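Ticket: Season stats doubling after roster import
Product: Norkeo Scorebook, desktop version
Status: Open, waiting on customer

Hi again, me with the baseball league. I know I said on the phone that I'd just live with it until the playoffs, but it got worse over the weekend and now I've got parents emailing me screenshots, so here goes the long version.

I keep the books for a youth league with teams in Clumau, Lestard and Escobar. In November I moved everything over from my old spreadsheet, 1,235 at-bats in all, and the totals matched to the last one. I was thrilled! Then last night I imported the updated Lestard roster (they picked up 3 kids from another league) and every Lestard hitter who was already in there came out with two lines. Same name, same jersey number, same batting average, and the team page adds both lines together. So our shortstop now leads the league in steals by a mile, and his grandmother is very proud of him.

What I tried first: closed the program, opened it again, no change. Ran "Rebuild totals" from the Tools menu, which took forever and gave me the same numbers. Deleted one of the double lines by hand for one player, and that one looked fine until I opened the Escobar game, and then he was back to two. I stopped there because I didn't want to make a bigger mess.

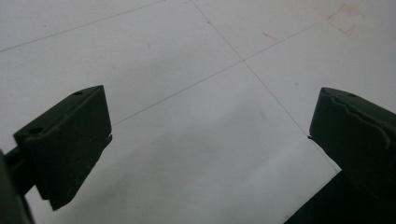
Next I went through your help page on duplicate players. It says to check the player ID column in the import file, so I did, and mine is blank for the whole Lestard team. Clumau and Escobar have IDs all the way down. I'm guessing the Lestard coach typed his roster fresh and didn't export it from the program like I asked him to (twice). Would a blank ID make it treat everybody as a new player? If so, a warning before the import would be really nice – I'd have caught it right then.

Update, 9:40 p.m.: I restored the backup from before the import and the totals are back to 1,235, so nothing's lost. But now the new kids aren't in there and they've got a game coming up. I tried adding one of them by hand and that worked fine, no double line.

Update, next morning: filled in the IDs for the Lestard file myself, copying them off the old roster, and left the new kids blank. Imported it into a copy of the league file. No doubles! One thing is still off, though. The pitching page shows our lefty with a pitch count of 80 for a game he didn't play in, and I can't find which scoresheet it's coming from.

So two questions for you. Is it safe to do the same import on my real file, and where do I look for that stray pitch count? I can send both files if you tell me where, they're small. I'm at the field after 4 p.m. but I do check email between innings.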